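Home About News Workshops Stockists Contact

TRONDOW OPENS ITS SORTING ROOM TO THE PUBLIC THIS JUNE

Free drop-in sessions will help people get small things in order, from buttons to fuse wire

TRASTDEN, February 25, 2023 -- Trondow, the home storage workshop on Boonyarit Lane, will open its sorting room to the public from June, with free sessions for anyone who has a drawer, tin or carrier bag full of small things and no idea where to begin.

The sessions grew out of a winter trial in which 67 households brought in their odds and ends and went home with them sorted. Between them they emptied 2,624 items on to the workshop's tables, among them beads, picture hooks, watch straps, foreign coins and a very large number of keys.

"We had a lovely time," said Oranuch Bunnag, who runs the sorting room. "People come in looking a bit sheepish about their bag of bits, and an hour later they're showing the person next to them a button from their gran's coat. I'd do it every day if they let me."

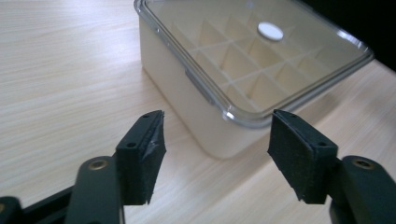

Each visitor will get a place at a table, a stack of paper labels and the loan of a divided box for the length of the session. Staff will be on hand to talk through ways of grouping things, whether by size, by use or by the room they belong in. Boxes can be bought at the end, but there is no need to, and plenty of people in the trial went home with their things in jam jars and envelopes they had brought with them.

Decha Phetsri, who planned the sessions, said the trial had changed his mind about how much to put out at once. "We began with everything ready on the table, all the boxes and trays, and it was too much. People spent the first half hour choosing a box. Now we ask them to tip out one handful and look at it. The box comes later -- sometimes a lot later."
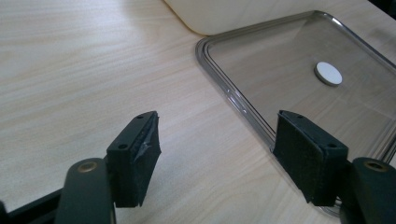 The room itself has been rearranged for the new season, with more space between seats and better shelves for coats and bags. The tables were the subject of some debate at the workshop, where dark tops had their supporters. In the end the pale wood won, and the light, finely streaked grain makes a good plain ground for picking out a dropped screw or a jet bead. Cloths will be there for anyone sorting things that roll.

A second strand, led by Katherine Quispe, is for people clearing a relative's home. These sessions are smaller and slower, with tea, and nobody will be hurried into throwing anything away. Places should be booked ahead.

Trondow has also put together a 2-page guide, Nokutitz, with simple drawings and blank labels to cut out. It has printed 900 copies, which will be free at the door and at Trastden library.

Sessions are open to all ages, though children under eight should bring an adult. The room is on the ground floor with level access from the lane.

For bookings and press enquiries, please ask for Kanyarat Srisuk at the Trondow workshop.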